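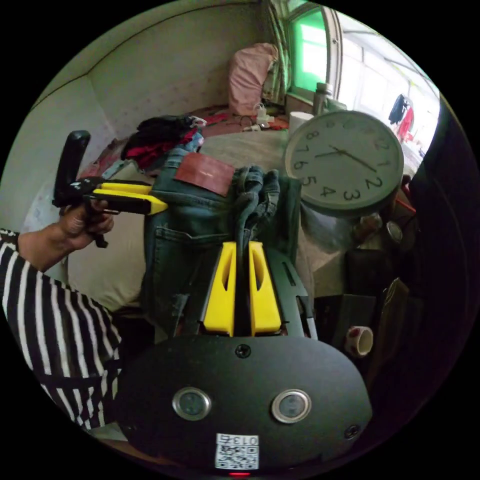
**Why does a surfboard have fins?**

Take a flat piece of wood, put it on a wave and stand on it. Congratulations, you are now going sideways. Possibly backwards. This was a problem for surfers for a very long time, and many of them solved it by dragging a foot in the water, the way you might stop a scooter if you didn't care about your shoes.

Then people started sticking a fin on the bottom.

A fin is a small blade that points down into the water. Water slides past it easily from front to back. Pushing it sideways is much harder, so the tail of the board stays behind you, where a tail belongs.

**Try it in the bath**

Hold your hand flat like a karate chop and move it through the water, pinkie first. Easy. Now turn it so your palm does the pushing. You will feel the water push back, and your bathroom floor may get a surprise. Your hand was a fin the first time and a paddle the second.

**How many fins?**

- **One:** steady and smooth, slow to turn. Good for long boards and patient people.
- **Two:** fast and a bit slippery.
- **Three:** grips well in turns. You'll see this a lot.
- **Four:** quick, with strong opinions about where it's going.

Traian Husar teaches beginners at Mamora beach and keeps 11 boards in his shed. His learners get soft rubbery fins, because sooner or later everybody falls on one. His own fins are 115 millimeters deep and hard as a dinner plate, and you may not borrow them.

**Words to know**

*Tail:* the back end of the board.
*Nose:* the front end. It goes underwater when you stand too far forward.
*Spin out:* when the fins lose their grip and the board slides away. You usually go for a swim next.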